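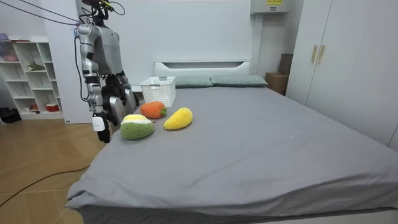 Plüschfrüchte und Aufbewahrungskorb auf dem Bett

Übersicht > Haushalt > Schlafzimmer
Zuletzt aktualisiert: 25. Februar 2020
Drucken | Per E-Mail versenden

Ordnung auf dem Bett: ein Korb für die Plüschfrüchte

Im Zuge der Neuordnung meines Schlafzimmers wurde auch der Verbleib der Plüschfrüchte geregelt. Diese lagen bislang ohne festen Platz zwischen den Kissen. Vorgesehen ist nunmehr ein weißer Kunststoffkorb mit gelochten Wänden, der tagsüber auf dem Bett verbleiben darf. 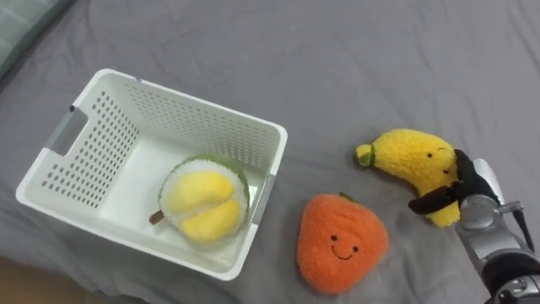
Lesezeit: 1 Minute

Begonnen wird in der Regel mit der grünen Frucht, die am meisten Raum beansprucht. Die orangefarbene mit dem gestickten Gesicht folgt zuletzt - dies auf ausdrücklichen Wunsch meiner Nichte Mared. Die Kissen bleiben am Kopfende liegen und werden nicht in den Korb gelegt.
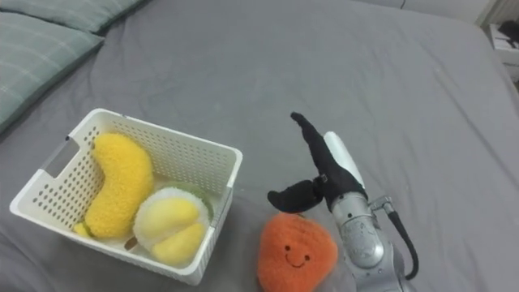
Pflege von Korb und Laken

Der Korb wird im April feucht ausgewischt, das graue Spannbettlaken wöchentlich gewechselt. Vor jedem Wechsel ist der Korb vollständig zu leeren. Ob die Plüschfrüchte selbst in die Maschine gegeben werden können, bleibt zu prüfen - die Etiketten sind leider nicht mehr vorhanden.

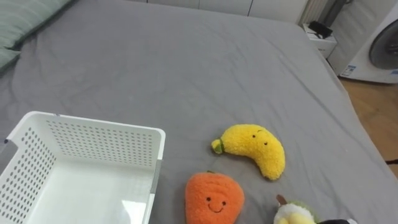
Der leere Korb, daneben die Früchte auf dem Laken

Hinweise zur Reinigung von Plüsch nehme ich gern entgegen.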